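# Interior ministry "incident" figures: what counts as one?

**Board:** National Politics > Security & Policing

---

**ledger_line**

Starting a separate thread so the budget one can go back to the budget.

The ministry's year-end statement gives 3,658 security incidents nationwide and calls the trend "contained." Spokesman Todor Vlachou repeated the number on the evening program and then added that people in the northern districts "feel less safe than they are." My problem is with the number, before we even get to the second remark.

The statement has no definitions section. Last year's had one. It ran half a page and said that a roadblock, a kidnapping and an armed robbery at the same location within the same day were logged as one incident if the same group was believed responsible. I can't tell if that rule still applies, was dropped, or was widened. Without it you can't compare the two years at all.

Does anyone have the annex?

---

**Stenmont_resident**

There is no annex. I called the press office and was told the definitions are "unchanged in substance." I asked for that in writing and was told to file a request.

---

**quorum4**

> Without it you can't compare the two years at all.

That's too strong. If the rule had been widened enough to matter, you would expect the incident count to fall while the casualty count held steady. The casualty count fell too. Both series moving in the same direction is decent evidence that something real happened.

---

**ledger_line**

The casualty count is compiled from the incident log. They are one series with two columns. If an event never gets a log entry, its casualties don't get one either.

---

**quorum4**

Hospital admissions go through the health ministry, and they are reconciled against the log every quarter.

---

**ledger_line**

They were reconciled every quarter. The unit that did it was merged into Vlachou's department in the reorganization. Show me a reconciliation published after that and I'll withdraw the point.

---

**paperboat**

I live outside Silcombe and I'd like to leave the columns for a minute. The road to Gremgate has been closed after dark on the army's order for most of this year. Of course there are fewer incidents on it. There are fewer vehicles on it. If you want a rate, you need traffic as the denominator, and the statement doesn't give one anywhere.

As for "feel less safe than they are," my sister's bus company stopped the evening run because its insurer pulled coverage. Insurers don't work from feelings.

---

**quorum4**

Fair on the denominator. I would add that a closed road is also a policy choice that may have saved lives. The ministry is allowed to claim credit for that.

---

**paperboat**

It can claim credit for closing a road. It can't claim the road is safe.

---

**Stenmont_resident**

Posting my notes from the public session of the security subcommittee, December 23, 2022, which was streamed with poor audio. Corrections welcome from anyone who heard it better.

Vlachou opened with the total and the trend line. Ognjen Radonjić, for the opposition, asked about definitions three times. The first answer was that definitions are an operational matter. The second was that they follow "regional practice." The third was that a technical note would be issued in January.

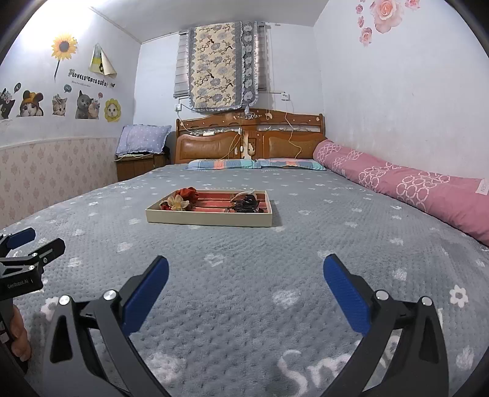

Radonjić then moved to the displacement figures, and this is the part I think the thread should look at. The ministry counts a household as returned when it collects a resettlement kit at a district office. It does not check whether the household went home. The kit is a cooking set, a tarpaulin and a blanket, and the procurement sheet read out in the session describes the blanket line as "plush, assorted print," so presumably the gray kind with white hearts and flowers and "Smile" lettered all over it, which is what you get when you buy off the shelf. Radonjić asked what the blankets cost per unit. Vlachou did not have the figure. He did have the number of kits issued, and he used it as the number of returns, without qualification, in his next answer.

So there are two measures with the same defect. Incidents are whatever gets logged, and returns are whatever gets signed for.

---

**marginal_seat**

The third answer is the only one that matters. If the technical note comes out in January, we can argue then. If it doesn't, that's your story.

Also, Radonjić has his own problem here. When his party held the ministry, it issued no definitions at all for two years. He knows the question to ask because he used to be the one not answering it.

---

**Stenmont_resident**

True, and it was raised. The chair ruled it out of order.

---

**ledger_line**

It can be true of both governments. I'd support the same demand whoever sits in that chair: publish the coding rules with the total, or don't publish the total.

On kits as a proxy for returns, the old handbook had a follow-up visit. A district officer signed a second form at the home address. Does anybody know when the second form went away?

---

**gravelpit**

I worked in a district office until the spring. The second form still exists. It stopped being a condition for closing the file. The reason given was fuel. Our office had one vehicle and 16 villages to cover, and the ones that most needed a visit were the ones we weren't cleared to drive to.

I wouldn't call it a conspiracy. The files had a deadline, the deadline could be met with the first form, and the first form got used. Someone higher up then found the result convenient.

---

**quorum4**

That is the most useful post here, and it supports a milder reading than the one in the opening post.

---

**ledger_line**

The opening post asked for an annex. I don't know how much milder I can get.

---

**quorum4**

You put "contained" in quotation marks.

---

**ledger_line**

It's a quotation.

---

**paperboat**

Can I ask gravelpit how a family gets counted if it collects a kit, goes home, and leaves again? We have households here that have done that.

---

**gravelpit**

Counted as returned the first time. If they register again in a different district, they're a new displaced household there. The two records aren't linked unless the head of household gives the same ID number, and many have lost the card. So one family can appear in both columns. I never saw anyone remove the first entry.

---

**Stenmont_resident**

Then the return total can only go up. It has no mechanism for going down.

---

**marginal_seat**

Which is a normal property of a cumulative count. The fault is in presenting it as a current population. I'd put that in the request, in those words.

---

**ledger_line**

Draft request below. I'll file it under the access act unless someone finds an error.

1. The incident coding rules in force for the reporting year, with any amendment and its date.
2. The most recent reconciliation of the incident log with hospital admissions.
3. The number of resettlement files closed on the first form only, by district.
4. The procedure, if any, for removing a household from the return total after a second displacement.

---

**paperboat**

Add hours of road closure by route. They must have it, the army posts the orders at the checkpoints.

---

**quorum4**

That's a defense ministry record. Put it in the same request and the whole thing gets bounced for wrong addressee. File it separately.

---

**ledger_line**

Agreed. Two requests. Paperboat, if you can photograph one of the posted orders, I'll cite its reference number.

---

**paperboat**

There's one at the Silcombe checkpoint. I pass it on the way to the Softić depot and will look for the number.

---

**marginal_seat**

For item 3, ask for the underlying table and not a summary. I've had three summaries back from that office and none of them had column headings.

---

**ledger_line**

Changed. Filing it tonight. I'll post the receipt number here when I have it.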